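商品を検索　キーワードを入力　検索
当サイトではCookieを使用しています。閲覧を続けると、Cookieの使用に同意したものとみなされます。　同意する　設定を変更

Liklow 平織りテーブルクロス(中厚)

シェア 17　コメント 6

Liklowは、Ondportが企画・販売している家庭用のテーブルクロスです。綿と麻の混紡糸を平織りにし、洗いをかけてから裁断、縫製しています。食卓のほか、作業台、棚の目隠し、展示会の卓上敷きとしてもお使いいただけます。無地のみの展開で、柄物はありません。

生地について

経糸に綿、緯糸に綿麻混紡糸を使っています。麻だけで織った生地に比べるとシワの角がやわらかく、綿だけの生地よりも張りが残ります。糸の太さにはもともとむらがあり、ところどころに節(ネップ)が出ます。濃い色では節が白っぽく見えることがありますが、織り傷ではありませんので、交換の対象外とさせていただいています。

厚みは中厚です。テーブルの木目や天板の継ぎ目は透けませんが、天板に大きな段差がある場合は上からでも線が出ます。伸長式テーブルで継ぎ目が気になる方は、別売のアンダーシート(Tramidow)を下に敷いてください。食器を置いたときの音もやわらぎます。

はっ水加工はしていません。水をこぼすと染み込みます。はっ水タイプをお探しの方は、同じOndportのMagagulaシリーズをご覧ください。Magagulaは表面に樹脂加工をしているため手触りが硬く、アイロンは使えません。

サイズの選び方

天板の寸法に、左右(または前後)の垂れ分を足したものが必要なサイズです。食卓で椅子に座って使う場合、垂れは20cmから30cmが扱いやすい長さです。これより長いと膝にかかり、立ち座りのときに引っ張ってしまうことがあります。作業台や展示用の台で脚を隠したい場合は、床から天板までの高さを測り、そこから2cmほど引いた長さを垂れ分にしてください。床にちょうど届く長さで作ると、洗濯前は裾が床をこすります。

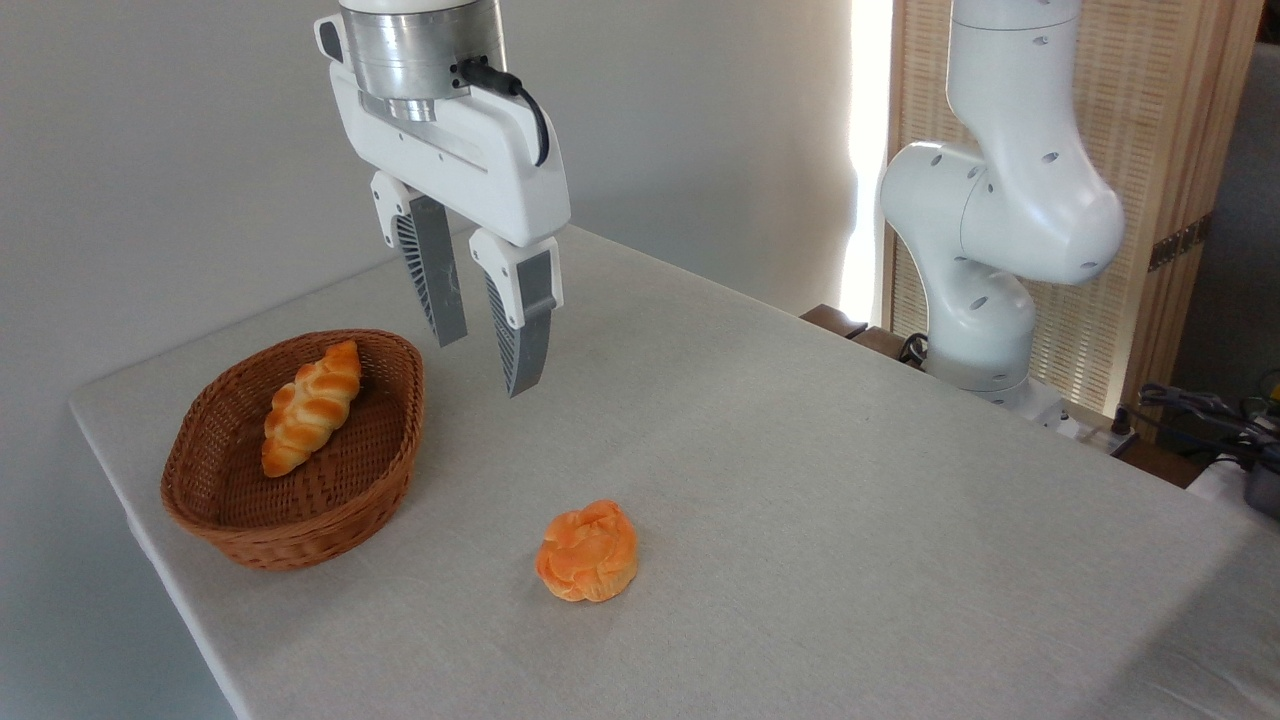
丸テーブルに四角いクロスを掛ける場合は、四隅の垂れが辺の中央より長くなります。直径110cmの丸テーブルに150cm角のクロスを掛けると、辺の中央の垂れは20cm、角はおよそ51cmです。角が床に届かないか、先に計算しておくと安心です。丸形のクロスは現在お作りしていません。

既製サイズは次のとおりです。

S　100×100cm
M　130×130cm
L　150×150cm
ML　130×170cm
LL　150×200cm
XL　150×250cm

寸法は洗い加工後の仕上がり寸法です。縫製品のため、1cm前後の誤差が出ることがあります。生地幅の都合で、短辺が150cmを超えるものは中央に接ぎが入ります。接ぎありの別寸はお見積りになりますので、お問い合わせフォームからご希望の寸法と色をお知らせください。

縁の仕上げ

四辺とも三つ折り縫いで、折り幅は11mmです。角は額縁仕立てにしてあり、布が重なって厚くなるのを抑えています。縫い糸は生地に近い色のポリエステル糸です。以前の製品では角を折り重ねただけの仕立てでしたが、アイロンがかけにくいというご意見が多かったため、2020年の9月生産分から現在の仕立てに変更しました。旧仕立ての在庫はもうありません。

色

生成り、白、薄灰、砂色、からし、れんが、藍、墨の展開です。白は蛍光増白剤を使っていないため、ワイシャツのような青みのある白にはなりません。薄灰は照明によって見え方がかなり変わり、電球色の下ではやや黄みに寄ります。藍と墨は濃色のため、はじめの数回は単独で洗ってください。

画面の色と実物の色には差があります。生地見本(7cm角)は3色まで無料でお送りしています。4色目以降はお問い合わせください。見本の返送は不要です。

お手入れ

洗濯機で洗えます。ネットに入れ、水温は40℃以下にしてください。塩素系漂白剤は使わないでください。生成りと白に限り、酸素系漂白剤が使えます。

脱水は短めにし、取り出したらすぐに広げて干してください。両端を持って軽く引き、縁を手でたたいてから干すと、シワはかなり減ります。アイロンをかける場合は、生地がまだ湿っているうちに中温で。完全に乾いてからかけるときは、霧吹きで全体を湿らせ、数分置いてからかけると楽です。

乾燥機の使用はおすすめしません。縮みの原因になります。洗い加工済みですが、初回の洗濯で縦方向に2%程度縮むことがあります。LLサイズの長辺で4cmほどの計算になりますので、ぎりぎりの寸法で選ばないようにしてください。

しみについて

醤油、コーヒー、お茶は、乾く前に裏に布を当て、表から湿らせた布で押さえてください。こすると繊維の奥に入ります。油を含んだもの(カレー、ドレッシングなど)は、台所用の中性洗剤を少しつけてなじませ、ぬるま湯ですすいでから通常どおり洗います。ろうそくのろうは、固まるのを待って爪や定規ではがし、残りは紙を当ててアイロンで吸わせます。色物の場合は、目立たない場所で試してからにしてください。

ずれが気になる場合

表面のなめらかな天板では、クロスが滑ることがあります。Tramidowアンダーシートを天板よりひと回り小さく切って敷くと、ほとんど動かなくなります。シートははさみで切れます。クリップ式の留め具も使えますが、ばねの強いものは生地に跡が残りますので、長期間つけたままにしないでください。屋外では風であおられますので、四隅に重りをつけることをおすすめします。

仕様

品名　Liklow 平織りテーブルクロス(中厚)
素材　綿70% 麻30%
重量　697g(LLサイズ)
縁　三つ折り縫い 11mm、角は額縁仕立て
加工　洗い加工、はっ水加工なし
付属品　取扱説明書

納期と返品

在庫のあるサイズは、ご注文の翌営業日に発送します。別寸は縫製に2週間ほどいただきます。既製サイズは、未使用かつ洗濯前のものに限り、到着後8日以内であれば返品を承ります。お客様のご都合による返品の場合、送料はお客様のご負担となります。別寸品と、裁断したアンダーシートの返品はお受けできません。

たたんだ状態でお届けしますので、開封時には折りジワがついています。霧吹きで湿らせて一晩掛けておくと、目立たなくなります。

ページ更新日　06/05/2021

新商品と再入荷のお知らせをメールでお届けします。
メールアドレスを入力　登録する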